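2023-04-05
By Leonie Sperling

I'm looking for people to help me with a little breakfast study in Bivside! I write about how households eat in the mornings (who sits down, who grabs toast on the way out, who skips it), and I'd love 30 of you to keep a diary for me. 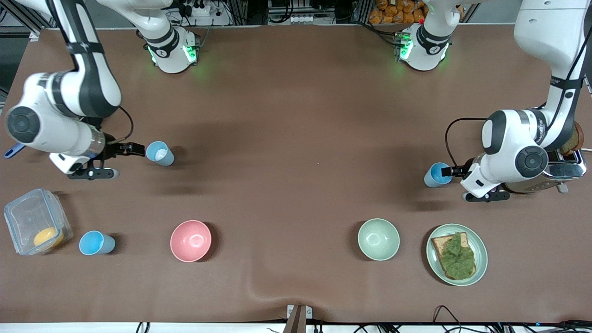 It's easy stuff – you jot down what you had, when, and who with, for 30 days. Phone notes are fine, scrappy handwriting is fine too. Any age over 18, and night workers are very welcome, whatever time your breakfast happens. There's a £500 pot to share out between everyone who finishes.

Drop a note through the door at Hellwig, the bakery, or leave a comment.

Comments

Marit: Does tea on its own count?

Leonie Sperling: Yes, write it down!

Tobb: Count me in – shifts start at four here.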